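4 de abril de 2020

Entrada longa, porque fiquei três dias sem escrever. Assunto principal: a acústica do quarto de trabalho, que continua má. O tempo de reverberação nos graves não baixou com os painéis da Wolora, e a leitura de ontem confirma o que já suspeitava. Junto duas imagens do tampo claro e passo às medições. 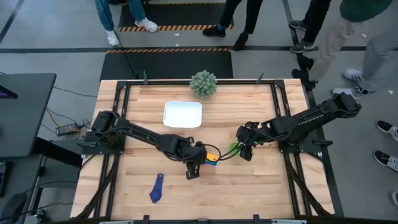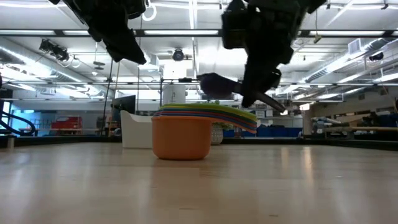
Tampo de madeira clara, nas duas imagens. Na segunda, a taça laranja e os pratos de cor.

Configuração de ontem: coluna no canto junto à janela, microfone a 2 metros, altura do ouvido sentado. Varrimento sinusoidal, 6 repetições, média no domínio da frequência. O pico nos 63 Hz mantém-se, com uma cauda que se ouve bem nas notas mais baixas do contrabaixo. Acima dos 500 Hz o quarto está morto demais. Os painéis absorvem o que já estava resolvido e deixam passar o resto. A ficha técnica da Prelta dizia isto mesmo sobre espumas finas, e comprei as da Wolora por serem mais baratas. Erro meu, anotado.

Hoje de manhã mudei uma variável de cada vez. Primeiro a porta aberta: o pico desce 3 dB, o que só interessa se eu quiser trabalhar com o corredor inteiro dentro da gravação. Depois o colchão velho encostado na vertical à parede do fundo. Diferença mensurável entre os 125 e os 250 Hz, nenhuma abaixo disso. Depois a coluna afastada da parede mais 10 centímetros. Alteração dentro do erro de repetição. Voltei a pô-la onde estava.

O cálculo dos modos axiais dá o primeiro para o comprimento do quarto abaixo do pico medido. Ou medi mal o comprimento, ou o roupeiro embutido está a funcionar como parte da parede numas frequências e não noutras. Inclino-me para a segunda hipótese. Tenho de repetir com as portas do roupeiro abertas e a roupa lá dentro, e depois sem roupa. Fica para amanhã, dá trabalho.

Opção em estudo: armadilhas de graves com lã mineral, nos cantos, do chão ao teto. A Stornen vende as placas em embalagem fechada, mas as entregas estão suspensas sem data. A Najjar tem stock de uma densidade inferior. Para espessuras grandes a densidade inferior até é preferível, porque a resistividade ao fluxo baixa e a onda entra mais fundo no material. Preciso de confirmar o valor em Pa·s/m² antes de encomendar. Não vem no catálogo e ao telefone não atendem.

À tarde refiz a folha de cálculo. Havia uma célula com a velocidade do som fixa para 20 graus, e o quarto está bem mais frio. O desvio é pequeno - menos de um hertz no modo principal - mas prefiro a célula corrigida.

Resto do dia: arroz, duas máquinas de roupa, o vizinho de cima a arrastar móveis durante o último varrimento (descartado). O ruído de fundo da rua está muito baixo desde março. Para medir é excelente. De noite ouve-se o frigorífico da cozinha com as duas portas fechadas, coisa em que nunca tinha reparado, e que vou ter de medir também.

Por fazer: roupeiro, valor da lã, devolver o cabo que zumbe. Se as placas não chegarem antes de agosto, monto só os dois cantos de trás com o que houver.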